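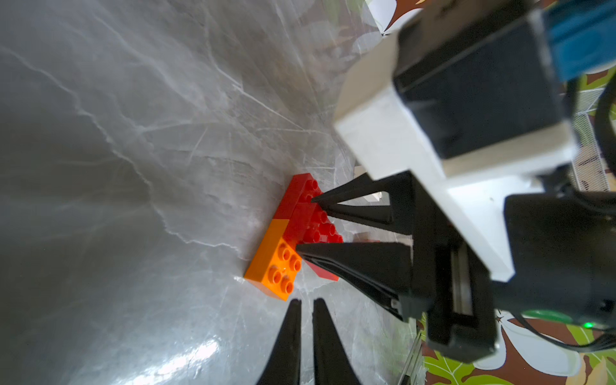 Bricks that size were for babies, Graça Mota said, and a boy of eight would know it the minute he opened the bag. She had her coat on already. I said he could know it and still play with them.

"You could get him the small kind. They sell them at Ratanaporn's."

"I could."

"But you won't."

I told her I would think about it, and she went home to Sillonley on the 12 bus.

The boy was my sister's son, Tarek, and he was coming to me for the month of March while Aarti had her hip done. I had not had a child in the house before. I am not a person children take to. I had washed the bricks in the kitchen sink with dish soap and an old toothbrush, and dried them on a towel, and then I had brought them into the back room. They had been Aarti's and mine. Our mother bought them from a neighbor when we were small and kept them in a pillowcase – the same pillowcase they were in when I found them after she died, at the bottom of the hall closet under the winter boots.

I remembered more of them than there were. I remembered a castle, or a thing we called a castle, that came up to my chin. I must have been very short. What I had now would make a wall and a half.

He arrived a little after four with a backpack and a paper sack of library books. Aarti's friend Ketsara drove him. She stood in my hall and read me the list off her phone: no nuts, lights out at 8, the dentist's number, the other dentist's number. Then she hugged him and left, and he and I looked at each other.

"Are you hungry?" I said.

"I had a sandwich in the car."

"Do you want another one?"

He thought about it and said yes.

After the sandwich I showed him where he would sleep, and the bathroom, and how the faucet has to be turned past where you think it stops. I showed him the back room last. I said there were some old toys of his mother's in there if he wanted them, and I said it quickly, looking at the door. Then I went to do the dishes. I did them slowly. There were two plates.

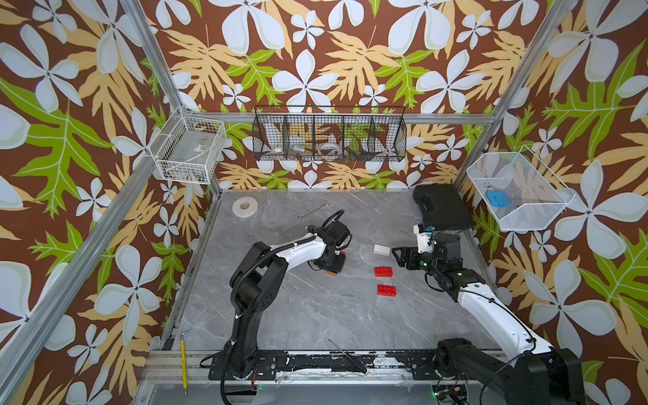 Aarti and I were never allowed in that room when we were children. It was our father's, and he did his repairs in it, clocks and radios mostly, and once an accordion that belonged to a man from Avthorpe who never came back for it. The rule was that you knocked and waited. I had grown up mostly knowing the room from the doorway, and what I knew best was the wallpaper, big pale flowers and bright green leaves on dark brown. Our mother picked it. He said it was like working inside a box of chocolates, but he would not have it changed, and I have not changed it either. You can still leave a wrench and a roll of tape lying out in there and it looks like the right place for them.

When I came in drying my hands, Tarek was looking at the flowers.

"They've all got four petals," he said.

"Yes."

"Did my mom pick it?"

"Your grandmother did."

He nodded and went back to the bricks. He had put one red one on top of another and left an orange one by itself. I asked what he was making and he said a bakery.

"Where's the oven?"

"The orange one." He said it kindly, as you might to somebody who had trouble reading.

I sat down on the stool. I didn't know what you were supposed to do, whether you helped or watched. After a while he handed me a brick without looking up, and I held it. After another while he said, "You can put that somewhere." I put it at the back. He moved it a little to the left.

"It's deliveries," he said.

We stayed in there until it got dark outside and I had to turn on the lamp. He told me about a bakery in Diron where he and Aarti went before school, and how the man there, Mr. Prasertsri, gave him the ends of things. He asked whether the operation was happening right then. I said no, in the morning, and that she was likely watching television and complaining about the supper. He asked if she used to be bossy. I said she was extremely bossy, and that in our castle she was the king and the queen and I had been the horse.

He laughed at that. It was a short laugh, and he seemed surprised by it.

At bedtime I started to sweep the bricks back into the pillowcase and he said, "Could you leave it?" So I left it. I turned off the lamp and pulled the door most of the way shut.

Graça called at nine to ask how it was going and had he said anything about the bricks.

I said he hadn't mentioned the size.

"Well, he's polite," she said. "Did he eat?"

"Two sandwiches," I said, "counting the car."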